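Apfelringe trocknen, zweiter Versuch

15. August 2021

Im letzten Jahr sind mir die Apfelringe im Dezember auf der Heizung grau geworden. Diesmal habe ich früher angefangen und den Backofen genommen. Die Äpfel sind rotschalig und kommen vom Baum meiner Schwiegereltern, die Sorte kennt dort keiner mehr.

Geschält wird bei mir nicht. Erst kommt das Kerngehäuse mit dem Ausstecher raus, dann schneide ich quer in Ringe, knapp einen halben Zentimeter dick. Mein Ausstecher ist etwas zu schmal, am Loch bleibt deshalb gern ein Rest vom Gehäuse stehen. Den schneide ich nur weg, wenn er hart ist. Die fertigen Ringe lege ich auf ein flaches weißes Tablett, bis der Rost frei ist.

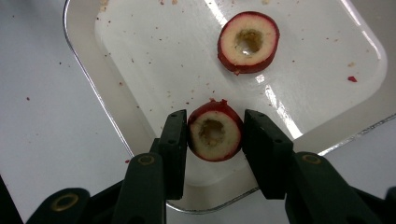 Nia Nicholas meint, ich solle die Ringe vorher kurz in Zitronenwasser legen, dann blieben sie hell, und die Schale würde sie auf jeden Fall dranlassen. Beim nächsten Blech probiere ich das aus. Meine Mutter hat immer Salzwasser genommen, das mag ich nicht.

In den Ofen kamen 1.501 Gramm Äpfel, gewogen vor dem Putzen. Umluft, 70 Grad, Kochlöffel in der Tür, nach der Hälfte der Zeit wenden. Nach neun Stunden waren die meisten Ringe ledrig, die dicken brauchten länger. Übrig blieben 200 Gramm. Die liegen jetzt in einem Schraubglas im Vorratsschrank, und am Wochenende kommen die Birnen dran.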